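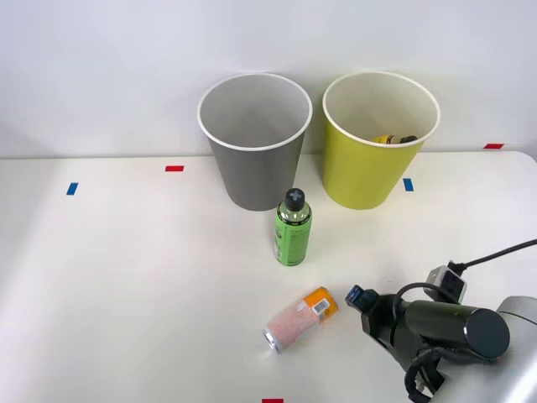
Sorting Before the Bin: What We Learned About Drink Containers
Project report by Raghda Zein and Jhosep Alvarado

Our group spent most of June thinking about paper cups, plastic bottles and drink cans, which is a funny thing to say out loud, but we grew very fond of the subject! We wanted to know why so many perfectly good containers at Kodholm end up in the wrong bin, and whether a short lesson at the table could help.

We invited 5 classes to try it. Each person got a mix of containers and had to decide where everything went. Cans were easy -- almost everybody knew metal when they picked it up. Bottles caused more talk than we expected, mainly over whether the cap stays on and what to do with a drink that hasn't been finished (our rule was to pour it out first, then put the cap back).

Paper cups were the hardest by far. People called them paper and left it there, but many cups have a thin lining, and our local plant won't take those with newspapers. Small things dropped into a cup are a problem too, so we asked everyone to look inside before letting go.

Over the whole project we sorted 920 items. Anikó Pintér kept the tally sheets, and we're very grateful for her neat handwriting. Next term we would like to try the lesson with the younger grades, and Mr. Fairclough has already offered us his room after lunch.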